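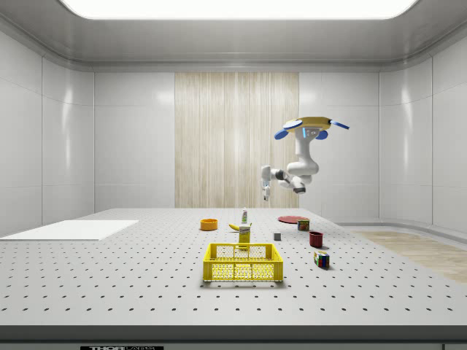 Guides > Balent Cell > Simulator > Open Days
Overview Set-up Visitors Faults

6. Running the simulator for visitors

Allow 30 minutes before the doors open. The Mustton open day allowed ten, and visitors were treated to a progress bar.

1. Start the Balent simulator and load the scene "Sala".
2. Check that the arm hangs over the table with the gripper pointing down. If it points at the ceiling, reload.
3. Set arm speed to 20 percent. Full speed impresses people once and then they stop following it.
4. Run "Banana to basket" one time with no audience.
5. Press Reset. Every object returns to its starting spot, a courtesy the real table has never extended.
6. Let visitors choose the next object. They will choose the Rubik's cube.

Note: The arm moves the Rubik's cube. It does not solve it. Expect to say so some 16 times an hour.

Caution: Do not offer the plate to a first group. Flat objects are hard to grip, and the fault message is 38 words long.

7. Closing down: see Rirport display notes.

Last revised October 23, 2021 | Contact | Back to top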